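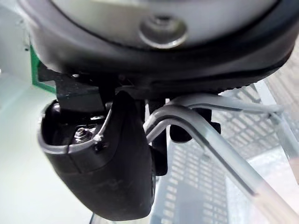

Adirlow: a cleaned-up directory of methadone clinics and recovery services

Last updated Friday, September 18, 2020

Hi, and thanks for stopping by. Adirlow is one big table of places that offer help with opioid addiction: methadone clinics, offices that prescribe buprenorphine, outpatient counseling programs, and a handful of residential houses. I started it because I kept running into listings with dead phone numbers and opening hours from years ago, and I wanted something I could sort and search without losing my mind.

There are 2,674 rows right now. One row is one location, so a clinic with two offices gets two rows.

What's in the folder

adirlow.csv – the table itself
changes.txt – what I added, fixed or dropped
dollelex.txt – the word list (see below)

Columns

name: the program's name the way it answers the phone
city, state, zip: pretty much what you'd guess
phone: digits only, no dashes
service: methadone, buprenorphine, counseling, residential, or mixed
early_dosing: yes, no, or blank. Yes means the dosing window opens before 7 on weekdays. Lots of people need to get to work, so I care about this column more than any other!
counselor_on_site: yes, no, or blank
takes_walk_ins: yes, no, or blank
checked: the month I last confirmed the row

Blank means I don't know. Please don't turn blanks into "no" when you load the file. I did that once in an early version and made a bunch of perfectly good clinics look like they had no counselors (sorry again).

Where it comes from

Most rows started in two older lists, Lindance and Fabbri. Lindance was good on addresses and pretty bad on hours. Fabbri was the other way around, so I matched them up by phone number and then went through the leftovers by hand, which ate more than 30 evenings. When the two disagreed I called, or looked at the clinic's own site if the line just rang and rang.

Dollelex is my little list of spelling fixes and nicknames. It turns "MMT," "methadone maint." and "maintenance program" into the same thing. Add to it if you like – one term per line, a tab, then the version you want.

Known problems

Rural areas are thin. Hours changed all over the place this spring and some of them have changed back, so anything with a checked month before June is shaky. The mixed label is a grab bag and I'd like to split it up. There's no insurance info at all yet. I'm hoping to get a first pass at that out in December.

Please don't use this to rate clinics, and don't treat it as medical advice. Call before you drive anywhere.

No patient information is in here and none ever will be. If you send me a correction, leave your own story out of the public tracker and just give me the row and what's wrong with it.

Free to use and share, credit is nice.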